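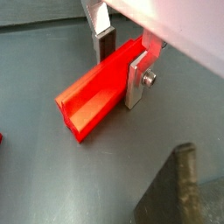
Photo: Signe Holst

Forum > Toys and Puzzles > Wooden, foam and plastic > Is the red channel part of the Vullar set?

Print this thread | E-mail this thread

Search this forum Go

**signe_h**
Bought a foam shape board second-hand in May, sold as a complete Vullar set with "all accessories". There's a length of red plastic channel with it, open along the top, with a ridge inside. The seller swears it's the ramp for rolling the round pieces down. I've my doubts. Has anyone got the original box?

**tinlid70**
Never seen a ramp in a Vullar set and I've had three of them. Looks like trunking to me. Look at the end of it, it's cut square but the edge is a bit ragged. A toy firm would have tidied that up before letting a child near it.

**Bent Vestergaard**
I wouldn't be so quick. Bruner sold add-on ramps for years and the finish on those was poor. Mine had an edge you could have grated cheese on. What did you pay?

**signe_h**
60 for the lot. Board, shapes, channel and a black arc. Board below.
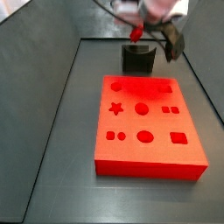
The foam board, with the black arc behind it.

**tinlid70**
60! For foam?
The board I believe in. Star, circles, squares, oval, hexagon, all ordinary stuff. The black arc I don't. It's sitting with the hollow side up and I can't see a hole in that board it would go into.

**Bent Vestergaard**
It doesn't have to go in a hole. Plenty of sets had a bridge or a rocker thrown in. Turn it over and it's a bridge.

**tinlid70**
Turn a soup bowl over and it's a hat. Doesn't mean it came with the board.

**mossgate**
Is the inner ridge supposed to be there on a ramp? I'd have thought anything round would catch on it. Try a piece and see, it would take you less time than this thread.

**signe_h**
Tried the small round one. It went halfway and fell over on its side, twice. The big one won't fit between the walls at all.

**Bent Vestergaard**
Then perhaps it's for marbles. Lauritsen did a marble thing with red channel.

**tinlid70**
So now it's a Lauritsen part in a Vullar set sold with a Bruner excuse. Bent, you'd find a home for anything – I've seen your shed.

**mossgate**
Skemex list a red channel, sold by the length, number 4000 if I've remembered it right. Can't say it's the same profile. Measure the width of yours and check before anyone orders anything.

**signe_h**
Will do when I find the tape. I've asked the seller for a picture of the box and he says it went to the tip. He's offered 2 back as "goodwill".

**tinlid70**
I'd want more than that. Ask him which page of the leaflet shows the ramp.

**Bent Vestergaard**
I still say marbles.

**signe_h**
No leaflet either, apparently. I'm keeping the board, and the arc can stay until someone shows me where it came from. Width to follow.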